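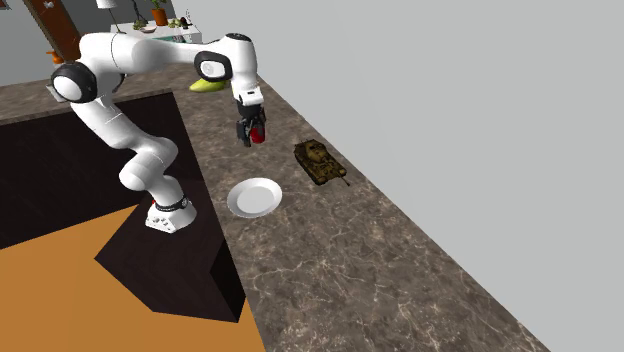

*Simulierte Küche, simulierter Marmor, echte Kopfschmerzen. Rotes Ding im Greifer, Teller darunter, Panzer daneben.*

Der virtuelle Arm in unserer Zelle greift seit November daneben. Nicht viel, 13 Millimeter, und immer in dieselbe Richtung. Das ist beleidigender als ein zufälliger Fehler, weil man daran merkt, dass ihn jemand eingebaut hat. In diesem Fall ich.

Die Zelle heißt intern Fakano und besteht aus einem Arm auf der Ecke einer Küchenzeile, ein paar Requisiten und einer Konfigurationsdatei, die ich von Volkan Coşkun geerbt habe. Volkan kommentiert seine Dateien gern. Über dem Greiferversatz steht »vorläufig«, über der Basisposition »endgültig (vorläufig)«. Ich habe beides einen Dienstag lang angestarrt und dann angefangen, alles neu einzumessen.

Mein Ablauf, falls jemand dasselbe Vergnügen hat:

1. Basis des Arms auf null setzen, alle Gelenkversätze löschen, Kaffee holen.
2. Werkzeugmittelpunkt neu setzen, und zwar zwischen die Fingerspitzen. Bei mir lag er noch am Flansch des alten Greifers.
3. Kollisionskörper einblenden und mit den sichtbaren Modellen vergleichen.
4. Erst danach die Greifposen anfassen.

Punkt drei hat mich den Abend gekostet. Der Kollisionskörper des Panzers war eine schlichte Kiste, das Kanonenrohr kam darin nicht vor. Für die Physik gab es also kein Rohr, für die zweite Kamera schon, und der Planer fuhr mit großer Gelassenheit mitten hindurch.
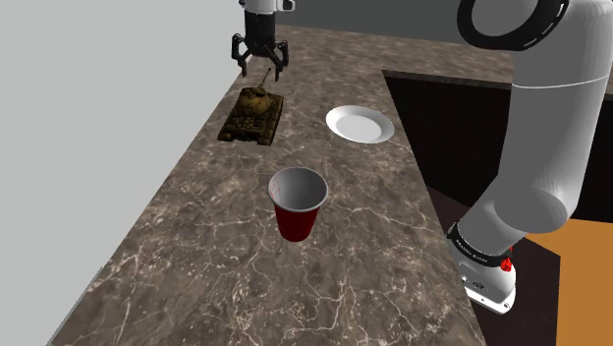

*Zweite Kamera, Finger offen, Rohr im Weg. Der Becher ist unbeteiligt.*

Jetzt hat das Rohr einen eigenen Zylinder, und der Greifer hält 50 Millimeter Abstand, bevor er überhaupt über das Absenken nachdenkt. Mi-kyung Won fand das übervorsichtig. Mi-kyung Won muss die Protokolle auch nicht lesen.

Die Reibung an den Fingern habe ich bei der Gelegenheit gleich mit heruntergesetzt. Vorher klebte alles, was sie berührten, wie an Fliegenpapier — sehr schöne Erfolgsquoten, leider völlig wertlos.

Über Nacht lief die Testreihe: 111 Versuche, davon 39 daneben. Die 13 Millimeter sind weg, die Fehlgriffe streuen jetzt in alle Richtungen. Ich verbuche das als Fortschritt und habe Volkans »vorläufig« stehen lassen. Als Nächstes ist die Schließkraft dran, sobald ich herausgefunden habe, in welcher Einheit sie eingetragen ist.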